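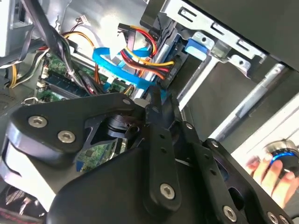 Ctibor Matoušek commented that before anyone gets into the ethics of it, could the poster say how many relatives we are talking about and whether any of them have ever been charged so much as a biscuit.

How do I stop being the family computer repair service without being disowned?
Posted by Adi Tarigan, 19/02/2025

Plenty of biscuits, Ctibor, no money. As for how many, it started as my mum and has spread.

Some background. I do payroll for a flooring wholesaler. I know as much about computers as anyone who has owned one for a long time and is stubborn. Years ago I put more memory in my mum's desktop, it got quicker, and she told everybody. I have been paying for it ever since.

Current list, in no order. My uncle, whose printer only works if you turn it on before the computer, a thing he knows and rings me about anyway. My cousin, who has 1,191 unread emails and says the internet is slow. My aunt in Satgate, who keeps her accounts in a program called Wuvex, which the makers gave up on long ago and which she will be buried with. My mum's neighbour, who is not related to me in any way I can find and calls me "love" so that I can't object.

My aunt's is the worst. Her desktop is big enough to need its own bedroom and every few months something in it gives up. I went over in October for lunch. Lunch was at one. I had the side panel off by twenty past, and my soup was brought to me under the desk like I was a mechanic, or a dog. I got it going again in the end and she said "was that all it was?", which I have thought about a lot.

Ramadan is coming up and I will be at somebody or other's house for iftar most evenings. I love it, I love the food, I love all of them. I also know for a fact that there will be a laptop on the sideboard at three of those houses with a bit of paper on it saying what's wrong. I would like to eat a samosa sitting in a chair this year.

What have other people done? I don't want to be rude. I don't want to lie either, although I'm less firm on that one than I was.

Ctibor Matoušek

I was you for a long time, except mine was boilers, and then computers, and for one bad winter both.

You cannot resign. I tried. I made an announcement at a birthday and everyone agreed that I did too much and it was a shame, and then my brother-in-law followed me out to the car with a tablet. What you can do is make it slightly inconvenient, and let laziness do the work for you. Theirs, I mean. Yours has obviously failed you already.

First, pick a day. Mine is the first Sunday of the month, in the afternoon. Anything that breaks waits until then. You say this in a cheerful voice and you say it to everyone, including your mum, who will assume it doesn't apply to her. Most faults do not survive until the first Sunday. They get better by themselves, or the person gets bored and presses the button you would have pressed.

Second, they come to you. This is the important one. A person who will ring you at nine at night about a printer will not carry the printer to your house.
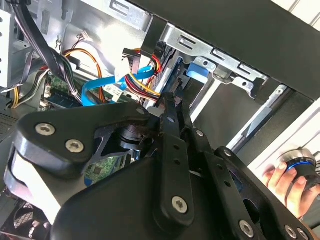 Third, stop taking the side off things. Passwords and settings are a favour. The minute you have a screwdriver in your hand you are a tradesman, and an unpaid one, and whatever goes wrong with that machine until the end of time is something you did. My sister's fan started rattling four years after I had last been near it and she asked me, quite kindly, if I remembered what I'd touched.

Anything that needs opening up goes to a shop. Find a decent one, ring them yourself to see whether they're grumpy, and then hand out the number like a man running for office. I did that and got called cold. I also got my evenings back.

About your aunt: leave her program alone. Do not offer to move her to something modern. You would be teaching her the new one until one of you died.

Ondum

just tell them no?? its not hard. I told my whole family I only do my own and they were fine about it

Adi Tarigan replied to Ondum: I admire this very much and I would like to know where your family is from.

Ondum replied: Kettering

pelmet_hound

I'm going to disagree with Ctibor a bit, mostly on the shop.

My mother-in-law took hers to a shop on my advice. They quoted her £419 to sort out a computer that wasn't worth a quarter of that, and she paid it, as she didn't like to upset the young man. Then it turned out the problem had been the extension lead. I'm not saying they were crooks. I'm saying she now tells that story every Christmas and I'm the villain in it, so work out whether you would rather be tired or be in the story.

What worked for us was a notebook. It lives next to the computer. Whenever I fixed something I made her write down what I did, in her own words and her own handwriting, while I sat on my hands. It takes ages. The first entry says "turn off at wall, count to thirty, DO NOT ring Paul". She has since fixed the sound twice on her own and was unbearable about it for a week each time.

It won't help with anything properly broken, I grant you. For your aunt's machine I would do one thing and one thing only, and that is copy her accounts onto something else and put it in a drawer. And her photos, if she's got them on there. My father-in-law had 4,000 photographs on one hard drive, most of them of the same canal, and when that drive went I would have given a great deal to see the canal again. I had been meaning to do it the next time I was round.

As for Ramadan, could you bring the food? I don't know how it works in your family, so ignore me if this is daft, but in ours whoever is holding a hot dish gets left alone. Arrive with something heavy. Keep hold of it.

Adi Tarigan

Thank you all. I've gone with the first Sunday, and I've told everyone in the family group. My uncle put a thumbs up and then asked if it could start after this weekend.

The notebook is going to my aunt's with me, and so is something to copy her accounts onto. I know that's technically a visit. Mum says the neighbour is very upset and could I pop round.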